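Okay, a small thread on running a YouTube channel with 2,181 subscribers, which is the exact number where your family thinks you're famous and the bank thinks you're unemployed.

**1/** I make videos about the town of Jinville. Mostly the bus station, the two bakeries that hate each other, and a pond. I started in December because it was raining and I owned a tripod.

**2/** My first video was a tour of the pond. It got 48 views. My mother has confirmed she is responsible for "a good number" of them and won't be more specific.

**3/** The second one was me trying every pastry at both bakeries and refusing to pick a winner. The comments picked one for me, then accused me of taking money from the other. I had paid full price for everything. I still have the receipts, and in one case the pastry.

**4/** That one took off, by which I mean a guy at the pharmacy pointed at me and said "pastry." I said yes. He said "you talk slower in person." I play my videos a little fast. I thought I was getting away with it.

**5/** People ask what camera I use. It's a phone. They ask what lights I use. It's the window. They ask what mic I use, and from the tone I think that one is a complaint. 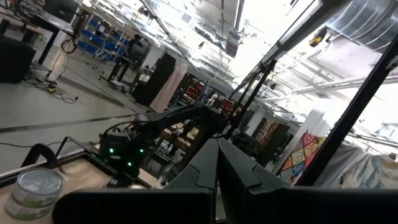
**6/** Anyway, the vlogger meetup in Osedora. I went. Everyone there filmed everyone else arriving, so for the first part of the evening the whole party was people walking through a door, then going back out to walk through it better.

**7/** I appear in the background of a stranger's video eating a breadstick. It has more views than my entire channel. Top comment: "who is breadstick." I have not replied. I have typed a reply and deleted it many times.

**8/** Someone at the meetup told me I need "a bit." A catchphrase, a hat, a sworn enemy. I tried a catchphrase for two videos. It was "And how!" Please don't go looking for those two videos.

**9/** Then came my first sponsor offer, from a company called Kuvora. They make a drink. I asked what kind of drink and they said "focus." They wanted me to hold it near my face for the full length of the video and offered to pay me in more of it.

**10/** I said no, with great dignity, and then asked how much more of it. Talks are ongoing.

**11/** My cat, Halim, has been in three videos, asleep in all of them, and gets better feedback than I do. A viewer wrote that he has "great timing." He was unconscious. I've been working on my timing for years.

**12/** I did check the numbers (don't ever check the numbers). The most replayed moment on my channel is me dropping the phone down the bus station stairs. You hear me say a word, then a lady says "well, that's one way down." She should have the channel.

**13/** Next video is a return to the pond, by popular demand — my mother called. There's a goose now, and I've been told he doesn't like to be filmed, so it may be a short one.

**14/** If you're the guy from the pharmacy, I slowed the audio down for you. Tell me if it helps.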